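## Folding Short-Sleeved Team Shirts

Follow these steps when preparing jerseys for the Pamero uniform shelves. Shirts that are not folded by Wednesday are held over to the next issue.

1. Cover the table with a plain cloth and smooth it out – a wrinkled cloth makes a wrinkled fold.
2. Take one shirt at a time. Find the care label and the two striped edges before pulling on anything.
3. Shake the shirt once, lay it face down, and straighten the sleeves.
4. Fold each side to the center, then bring the hem up to the collar.
5. Turn the shirt over so that any lettering faces up.

Red garments with stripes, crumpled:

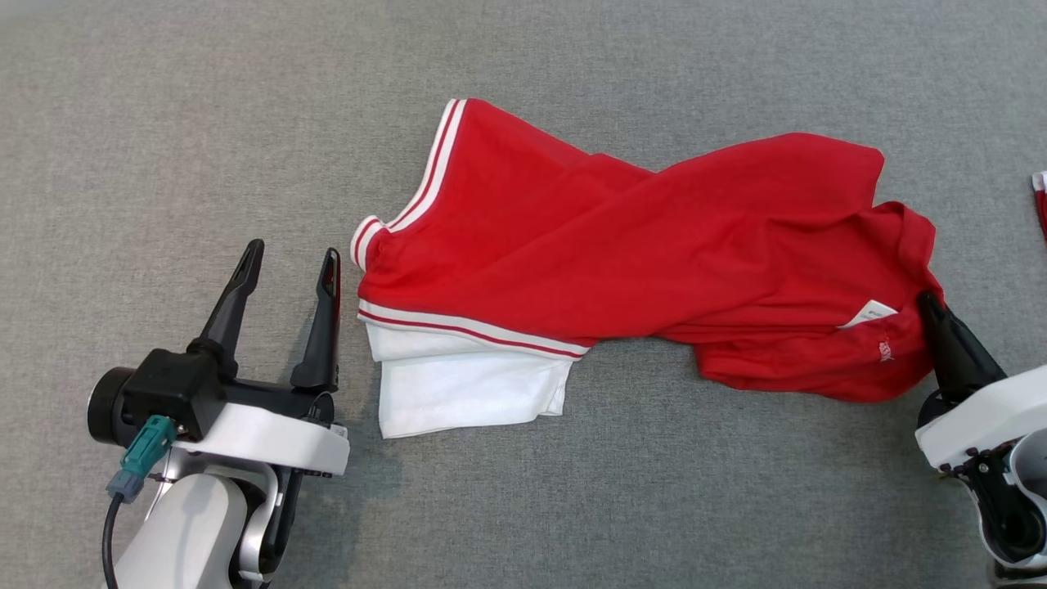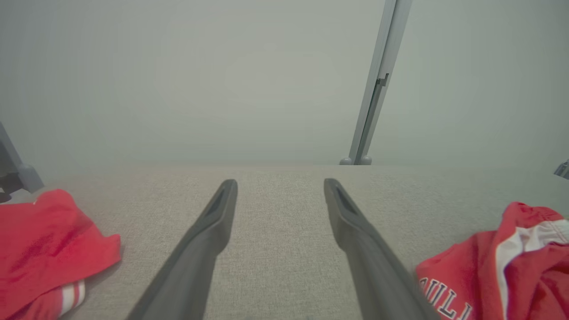 Keep white garments in a separate stack. Shelf 147 holds adult sizes, and shelf 312 holds youth sizes. Stacks should stand with the folded edge toward the aisle. Shirts with loose trim go to the Jilon mending bin with a tag stating the fault. Questions about sizes may be directed to Eugeniusz Malinowski at the uniform desk.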